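README — artificial flowers, Minum room set
February, by Atieno Gachanja
Filed under: Data cards / Home & Decor / Flowers

# What's in this folder

Hello! I look after the notes for the flower part of the Minum set, and this is me trying to write down what I keep getting asked by email. It's all artificial stems, sorted between vases, and there are 92 clips in the folder (around 40 of them are mostly tulips, my favourites by miles).

## Tulips

The tulips have smooth, bright green stems and big curly leaves, and the leaves are what get in the way. We label by bloom colour, so a blue tulip is `tulip_blue` even when you can only see its leaf.
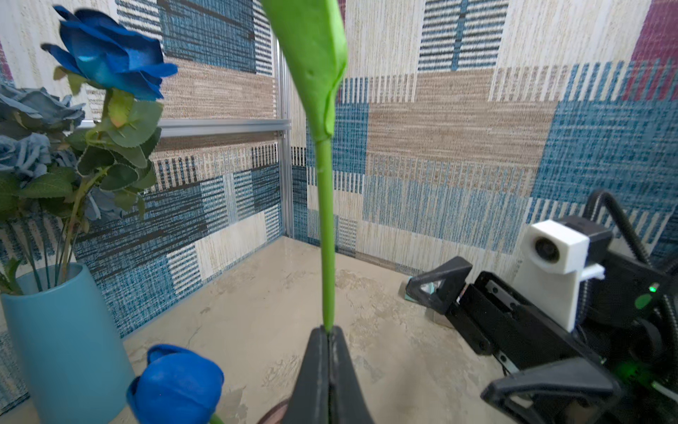

## Vases

The pale blue cylinder holds the mixed bunch — roses in dusty blue-grey and royal blue, plus a sunflower. The fluted brownish-pink glass one is for tulips. If a stem is lying on the floor, put `loose` in the notes column and please don't guess which vase it came from! Shelf, clock and book all go under `room`.
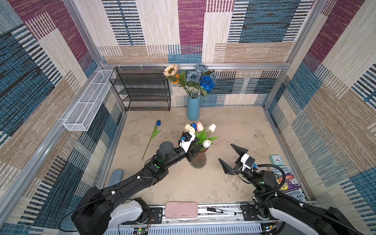

Atieno Gachanja
Notes and labels, Minum

Back to the labels, then. Corina Fuchs did the first pass and I did the second, and we argued a fair bit over long stems with little nodes all the way up. They're thin, they cross each other, and two side by side can look like one. We settled on `stem_noded`, one label per stem.

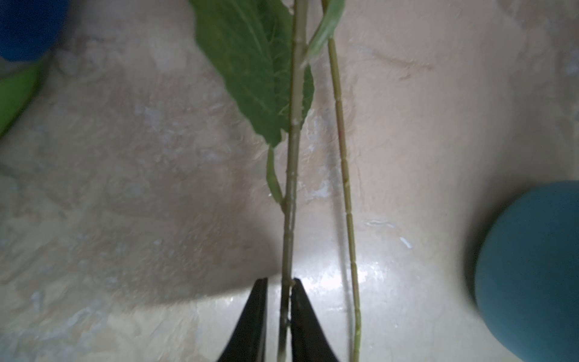
Leaves don't get their own label unless they've come away completely. Version 2 might change that, if Malathi Thevar talks me round. Spotted a wrong colour? Send me the clip number and I'll fix it in the sheet.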